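Filed under: Opinion / Workplace
28/08/2019
14 comments | 40 shares

Stop measuring desks by the square foot

Office planners still size a workstation by its area. The figure goes into a spreadsheet, the spreadsheet goes to a furniture supplier, and the person who will use the desk gets whatever is left. I think area is the wrong unit. Reach is the better one.

A seated adult uses the part of a desk the forearm can sweep without the shoulder moving. Anything past that is storage, whatever the catalog calls it. When Stollance refitted its Zamudio office in March, the planners replaced 300 desks and gained 40 mm of depth on each. The added strip sat beyond the reach zone. Within weeks it held mugs, chargers and paper that should have been filed. The old desks were 700 mm deep and worked no worse.

The usual answer is a clear-desk rule. I have worked under two of them. Both moved the clutter into drawers, where it took longer to find, and neither changed what people owned. A rule about surfaces cannot fix a shortage of places to put things. A drawer at hand height and a shelf at the back edge do more than any memo, provided both can be reached from the chair.
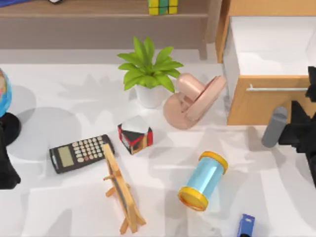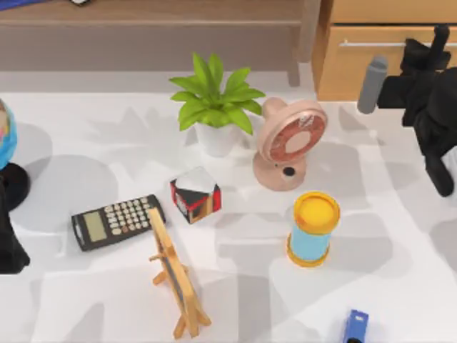

Small objects spread over a tabletop, with a shelf behind and a cabinet to the right.

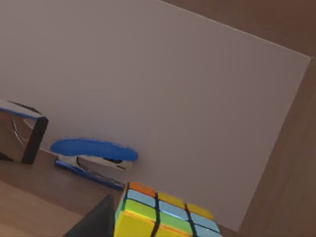 Cost is the objection I hear most. The Ellell pedestal unit was quoted to us at $785, and a deeper desktop was cheaper. That comparison leaves out floor space, which is paid for every month, while a pedestal is paid for once. It also leaves out the time spent moving one pile to get at another. I have no good number for that time and distrust the ones printed in brochures.

My proposal is modest. Mark the reach zone on a sample desk before ordering. List the items used every day and check that they fit inside it. Give everything else a drawer or a shelf. Trorkutus already sells its range by reach class, and the other suppliers could print the same figure on their drawings next to the width.

We use cookies to improve your experience. By continuing to browse you accept our cookie policy.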